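Jeltlow and Faklow End Four-Year Silence With New Single 'Restdale', Featuring Tăng

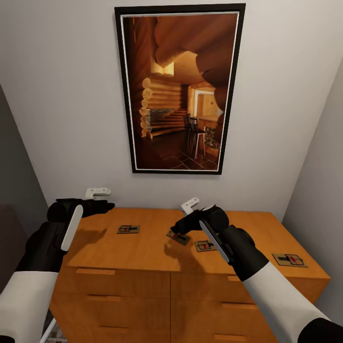
Out this May on streaming services, with a small run of vinyl for people who own shelves

Electronic duo Jeltlow and singer Faklow, who have spent four years telling interviewers they were "nearly done," are done. 'Restdale' arrives this May, runs three minutes and change, and includes a guest verse from Tăng, who finished the job in one afternoon and has been polite enough to mention it only twice.

The song takes its name from a bus stop. Jeltlow missed the last ride home from Restdale after a show played to a modest crowd and a very loud ice machine, and spent the wait humming a bass line into a phone with four percent battery. The phone died. The bass line, against the wishes of at least one band member, did not.

What followed was a long stretch of file swapping. By the duo's own tally, there were 479 saved versions of the track, among them "final," "final real," "final use this" and one simply called "sorry." The version being released is number 200. The other 279 were, in the words of the band, "a learning experience we would like to stop having."

Musically, 'Restdale' sits somewhere between a slow house record and a lullaby for people who check their email in bed. It opens on a dry kick drum and two piano chords, and Faklow comes in early with the line "I left the porch light on for the weather." The chorus holds off until the second minute. When it does show up it brings a choir, which is Faklow recorded many times over in a stairwell, with a neighbor's door closing in the left channel. The door has been kept and is credited.

Tăng's verse lands just after the bridge and changes the mood of the thing entirely. "They sent me the song and asked for something warm," says Tăng. "I asked how warm. They sent me another version of the song."

"We're very proud of it," says Jeltlow. "We were proud of it at version 12 too, but we had concerns about the snare."

A 7-inch pressing is limited to 400 copies, with an instrumental on the B-side and a lyric sheet that corrects a spelling mistake from the last lyric sheet. Preorders open at 10 a.m. on release day, which the label has been told makes them orders.

Jeltlow and Faklow will play the song live this summer, including a hometown show to a room that holds 2000 and a return to Restdale in a room that holds far fewer. Tăng will join for both. The venue in Restdale has confirmed that the ice machine is still there. Shuttle buses will run after the show.

Press copies, interviews and stems for remix are available from the label on request. Please say which version you would like. It will be number 200.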